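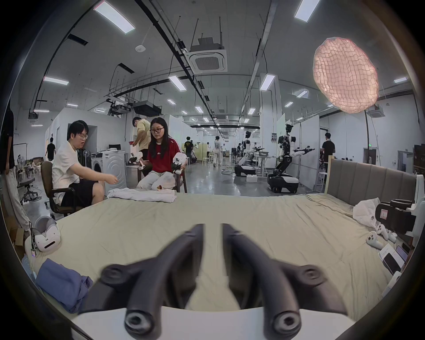

Photo: Larasati Majimbun

March 22, 2019

I have been reading through the Lent talks that our parish in Fliltongate put online last week. There are audio files and a typed version of each, and I went for the typed ones as I can't sit through a recording. The one on fasting runs to 49 pages, much of it on the Psalms.

The speaker grew up Methodist and was received into the Catholic Church at 81. I had assumed people that age had settled the matter one way or the other. He says he had been going to Mass with his wife for years and sat at the back - he never went up for a blessing until she died.
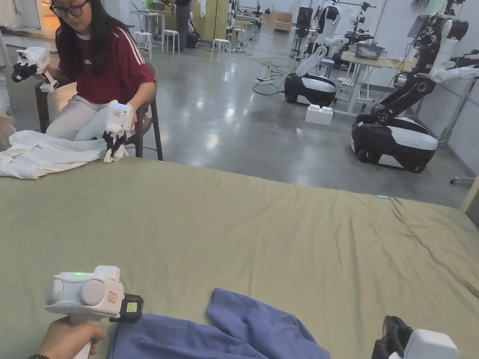 What stayed with me was his account of confession. He had dreaded it for months and wrote everything out beforehand, then left the paper in the car. The priest told him to start with whatever he remembered. I was brought up with confession and have never thought of it as something to dread, only as something to put off.

I disagree with him on 2 points, mainly on hymns, where he thinks we sing too many. I will write about that in June when the second set of talks is up.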